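3.2 Floor finish and footfall noise

Complaints about footfall noise made up the largest single group in the Hurklow records. Of the 3,216 entries logged by the housing office, 347 named walking, dragged chairs or dropped objects in the flat overhead. We matched these to the floor finish listed for the upper flat at the last change of tenancy. Where no finish was listed, the entry was left out of this part of the work, which left 188 entries for comparison.

Three finishes were common enough to treat separately: carpet on underlay, sheet vinyl and hard tile. Tile was mostly found in flats refitted under the Stanciu scheme, when kitchens and halls were done together and the old carpet was taken up. The tenancy files do not say what, if anything, was laid beneath the tile. We therefore treat tile as one group, although it almost certainly covers more than one kind of build-up (Figure 2). 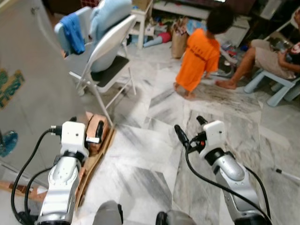

Figure 2. Marble tiled floor in white and grey.

Tenants below tiled rooms complained more often in the evening than those below carpeted rooms, and their entries were more likely to mention single sharp sounds – a heel, a dropped spoon, a chair leg. Those below carpet wrote of thuds and of children running. This fits the earlier interviews by Iordache in the Nilidari blocks, where residents told the two kinds of sound apart without being asked to. Vinyl fell between the two and we draw nothing from it.

Two limits should be kept in mind. The log records what people chose to report, and a tenant on good terms with the household above may put up with a great deal. The finish is also known only for the start of a tenancy – a rug laid later would not appear in the file. Section 3.3 takes up the second point using the home visits made in July.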